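Home | Reviews | Gear | Contact

Print | E-mail

Skaseo Loop Pedal, reviewed by Lies Wuyts

The Skaseo records up to 10 minutes and forgives nothing. I sang 5 harmony parts into it – four were flat, and it played them back with great loyalty. The footswitch clicks loudly enough to count as percussion. Undo works well, and I used it a lot.
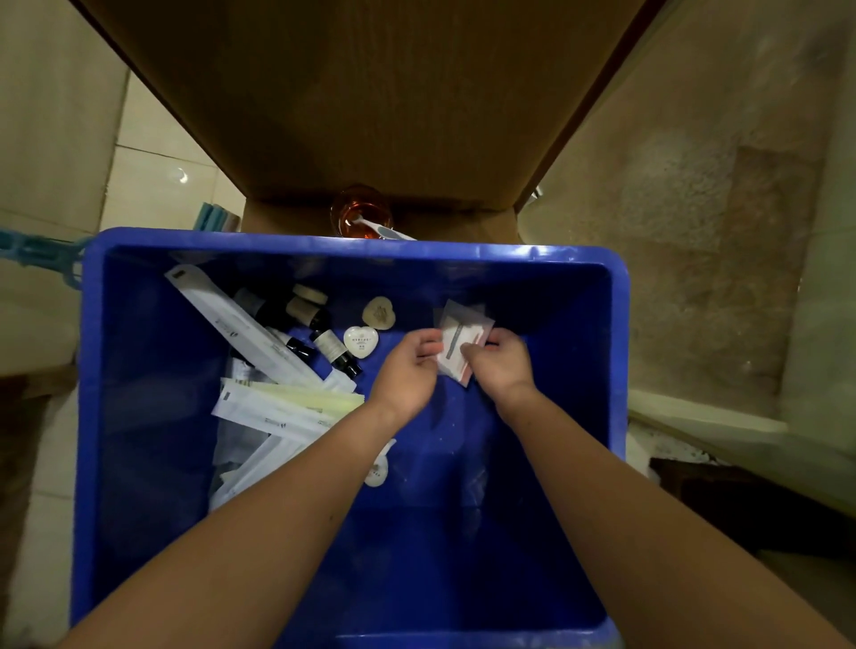

Verdict

Buy it if you sing in tune. At $205 it still costs less than a choir, and it never asks for a ride home.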